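3.2 Budgeting for the Work Surface and the Small Parts

When a laboratory plans a manipulation cell, the discussion usually begins with the arm. In our planning for the Stundham cell we first did the same, and the arm took the largest line in the budget sheet. The smaller lines were filled in late, on a Thursday before the order had to be signed, and most of our later corrections came from them. We therefore treat the table, the brackets and the cables as a separate group of costs. Figure 2 shows this group of items in use.

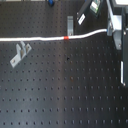

Figure 2. Breadboard table with cable, brackets and post mount.

The breadboard was chosen for its regular grid of threaded holes. A plain table top was cheaper at purchase, but each change of layout would need new drilling, and the workshop at Larkwood bills this work by the hour. With the grid, a post mount or a clamp can be moved by one person with a hex key. We entered the board with a planned life of 10 years and the brackets with a much shorter one, as they are often exchanged when the task is changed.

Cables were the item which we estimated worst. The first version of the budget had one line of 60 dollars for all cabling. After the quotation from Gollmont arrived, this line was raised to 173 dollars, and spare cables were still not included in it. We recommend that every cable is listed by its two end points, with the length measured along the real path and with enough slack for the full reach of the arm. A red band or similar mark on the cable costs almost nothing and can be entered under consumables.

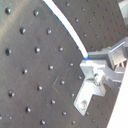
Gripper-side bracket and cable above the breadboard
Planning notes by Ultan Quinlan, Furnival Laboratory

The bracket at the gripper side deserves its own line also. It is a simple L-shaped part of aluminum, and for this reason it was at first counted together with screws and washers. A changed gripper may require a new bracket, and then the part has to be drawn, cut and checked again. For such parts we now keep a reserve of 1000 dollars for each cell, which is released only after the mounting pattern is confirmed. The reserve is not used for the arm or for software. How it was divided between the two cells ordered in February is given in Section 3.3.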